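Section 4: Your first chore run

Okay, you've got the arms bolted down and the software talks to both of them. Now comes the part everybody asks me about at parties - can it do the dishes yet? No, it can't. But it can teach you a lot about why the dishes are hard, and that's what I wrote this section for.

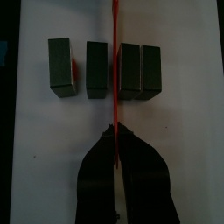
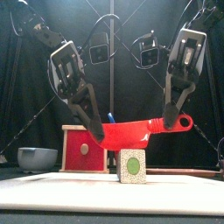
Fig. 4-1. First picture: wrist view, looking along the gripper fingers at a row of four dark blocks. Second picture: both arms on the red pan, with the speckled cube underneath.

I use the pan as the first real task because it's about as close to kitchen work as you can get on a tabletop. Blocks are the warm-up. If you skipped Section 3 (I know some of you did, Damián!), go back and get a block pick working with one arm before you let two of them share anything.

4.1 Before you start

1. Clear the board of anything you'd be sad to break. Plastic and wood are fine. No glass, no knives, nothing with food in it.

2. Check the wrist view on your screen. You want to see the fingertips and a good stretch of the white surface beyond them. If the fingers fill up the whole view, go back to the mounting steps in Section 2.

3. Open and close each gripper a couple of times with nothing in it and listen. A click is okay. A grinding noise means stop and check the screws.

4. Set the speed limit to 2 on both arms. I don't care how good you are at this, set it to 2.

CAUTION: Keep your hands out of the space between the arms whenever the power light is on. They don't know you're there.

4.2 The two-arm lift

5. Put the pan down with the handle pointing right. Bring the right arm to the handle first and close it on the ridged part, a little in from the hanging hole.

6. Bring the left arm to the rim. Go slow here! The rim is thin and the finger likes to slide off it.

7. Raise both arms together. If one side gets ahead, the pan tilts. A small tilt is fine for now, but a big one will twist the handle in the grip and you'll have to start over.

8. Hold, then lower. Press Save only if you liked that run.

Note: Bukola Nwachukwu and I saved 400 runs of this lift at the Drundthorpe shop, and the later ones were much better than the early ones. Throw your early ones out. I kept mine for way too long and the arms learned all my bad habits.

4.3 So, is it ready for your kitchen?

After training, our setup got the lift right 93 times out of 100, on a bright day, with the same pan in the same spot. Then Mélanie Bergeron swapped in a different pan and I stopped keeping score. That's where we are with chores, folks. A machine can do one small piece of one job pretty well, and the rest (the wet counter, the lid that sticks, the spoon somebody left in there) is still yours.

If your numbers are a lot lower than mine, check the lighting first and then the wrist camera angle. The reset steps are in Section 5.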